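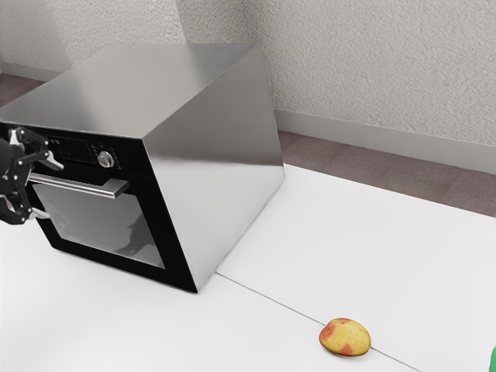
4. Teaching the door task by remote control

This section explains how to record an "open the door" task in the Nollum simulator with the Toser hand controller. Please finish Section 3 (connecting the controller) before you begin. The same steps are used for every kitchen appliance in the Caltilia object pack that has a hinged door and a bar handle.

4.1 Before you record

1. Start Nollum and load the kitchen table layout.
2. Choose the appliance from the list. Other objects on the table can stay where they are, if they do not stand in the path of the door.
3. Set the control speed to Slow. You can change it later, when your hand knows the movement.
4. Hold the Toser controller in a comfortable position and press Center. The gripper now follows your hand from this point.

Note: If you press Center while your arm is stretched, you will have little room left for the pull. Keep the elbow near the body.

4.2 Approaching the handle

1. Open the fingers fully before you come near the door.
2. Move toward the handle from the front. One finger must pass above the bar and the other below it.
3. Stop and check both camera views. In the outside view you see the gap between the fingers and the handle. In the wrist view you see mostly the door itself.
4. Turn the wrist until the bar is between the two finger pads.

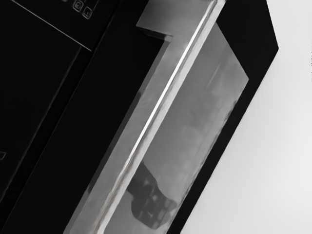
5. Close the fingers slowly with the trigger. Do not squeeze to the end - half of the trigger travel is enough for most handles.

Note: The glass in the door can show a reflection of the gripper. Do not use the reflection to judge the distance. Use the handle edge.

CAUTION: Do not push against the door with closed fingers. The simulator will accept this movement, but a real arm can be damaged when the recording is played on it.

4.3 Pulling and saving

1. Press Record only after the fingers are closed, if you want to teach the pull alone. For the complete task, press Record before 4.2, step 1.
2. Pull in a curve, following the hinge. A straight pull makes the pads slip off the bar.
3. Release the handle, move back, and press Stop.
4. Choose Keep or Discard. Discarded recordings cannot be restored.

A session can hold up to 492 recordings. When the list is full, Nollum shows message 109 and the Record button becomes gray. Export the session to the Gebreyes trainer and start a new one.

Category: Guides > Remote teaching > Kitchen tasks

We use cookies to remember your language and manual version. Accept | Settings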